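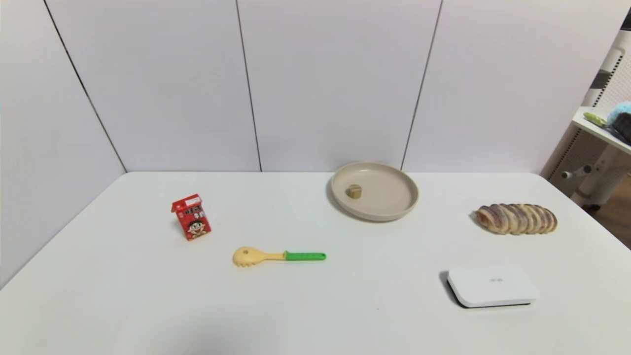 Table with carton, pasta server, plate and bread, Grimville.

Progress report to Saarela, March 9, 2025

The play kitchen line is still behind the plan we agreed in August. Of the 325 sets promised to Bokville, 100 have gone out. I doubt the new date will hold either.

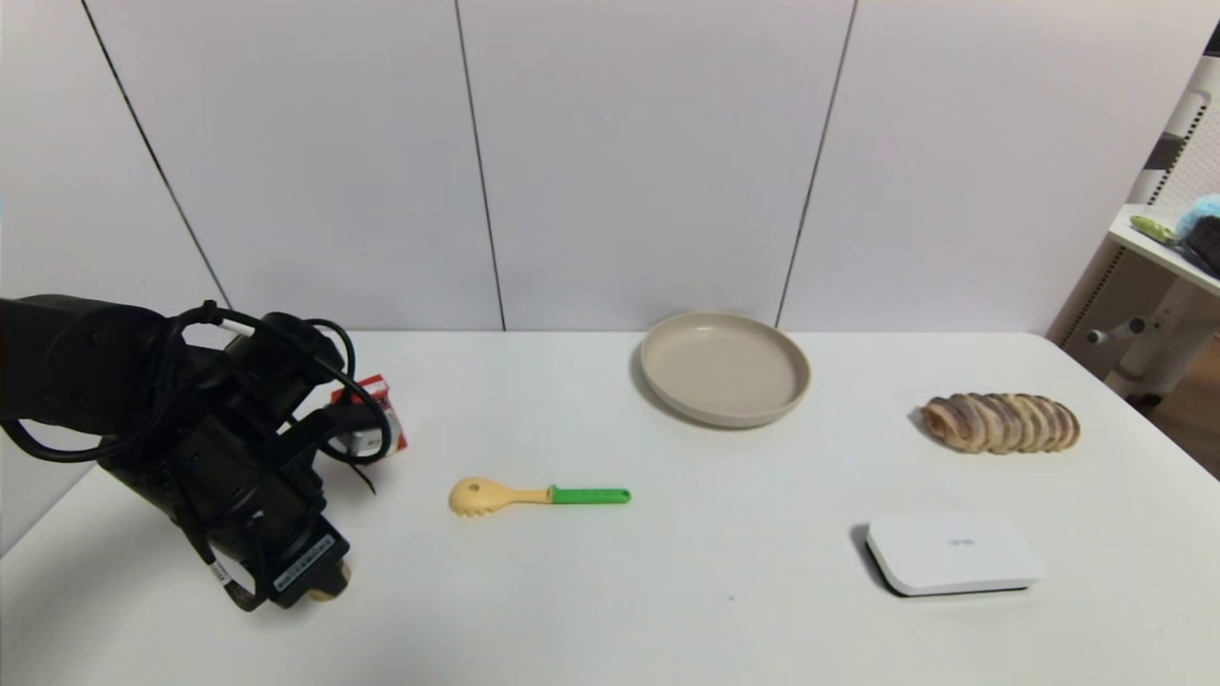

My bigger worry is the contents. The green-handled server is fine. I remain unconvinced that the plate belongs in the same set as the bread, and the supplier's claim that children "naturally pair them" came with no data. The carton costs too much for what it adds.

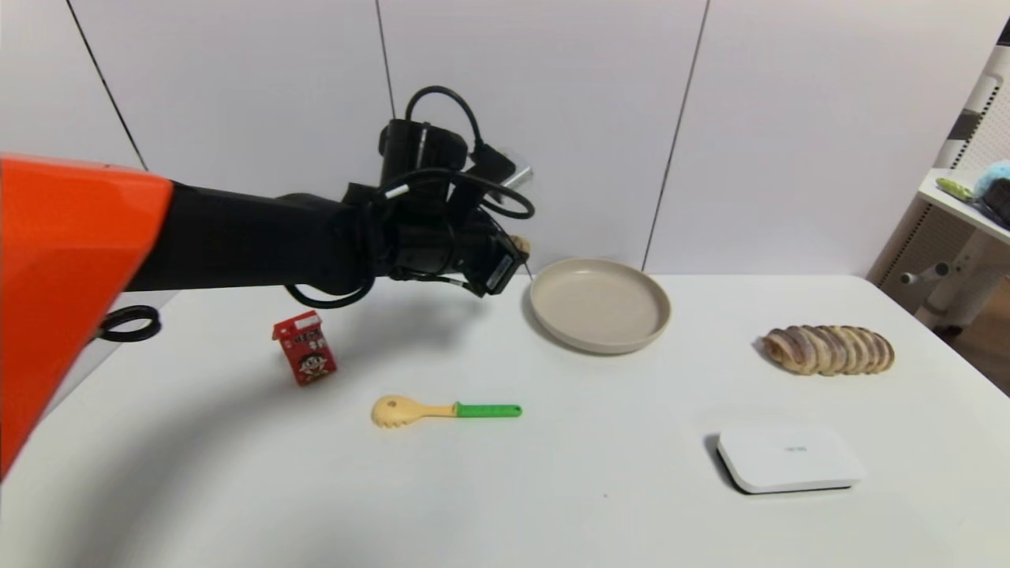
Skullomow Project / Product Review Team

We have spent 529 dollars on samples this period. I would hold the next payment until the plate question is settled. Ten more families are due to try the set.

Thaddäus Tanner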